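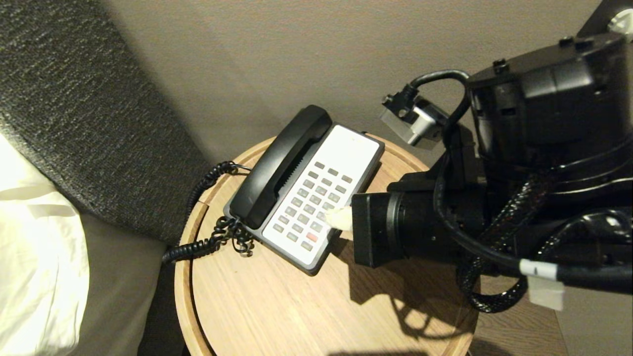 Lease it, was the advice from Vosden, before the coffee had even been poured. Buy nothing that will be out of date by Easter.

Sensible, and ignored. The hotel in Drulosbridge had set aside 3000 for a robot that could work a bedside phone, and money set aside has a way of wanting out. The arms swallowed most of it. Then came the things no brochure puts on its front page: spare finger wrapping, cables, a service plan at 200 a month, and someone to sit with the thing while it learned what a keypad was.

By October the extras stood at 1118. The phone was already there, and free.

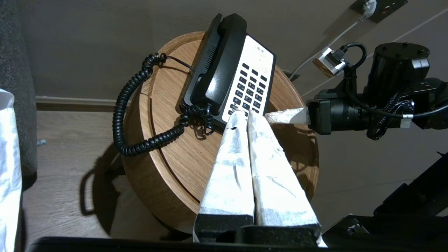

Serra thought the extras should have been budgeted first and the arms second, and wanted to know who had priced the training hours. The answer was a line in the spreadsheet marked "misc."

Drultitz, the supplier, has since offered a second service plan. It covers what the first one doesn't. The hotel is thinking it over and has asked for the price in writing.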